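August, by the Closholm workshop team
Last updated: August

Work on the handling rules for Roltcombe continues. Seven of the draft rules are now in use, and 102 test runs have been logged under them. The speed limit rule still needs wording. 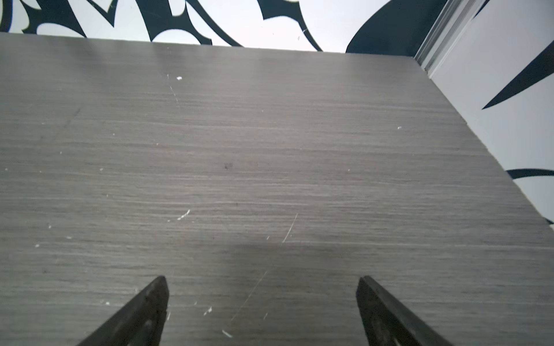

Who may restart an arm after a stop?
Only the person who signed it out, once the stop has been written in the log.

Related
Asono safety notes
Rathore grant: spring report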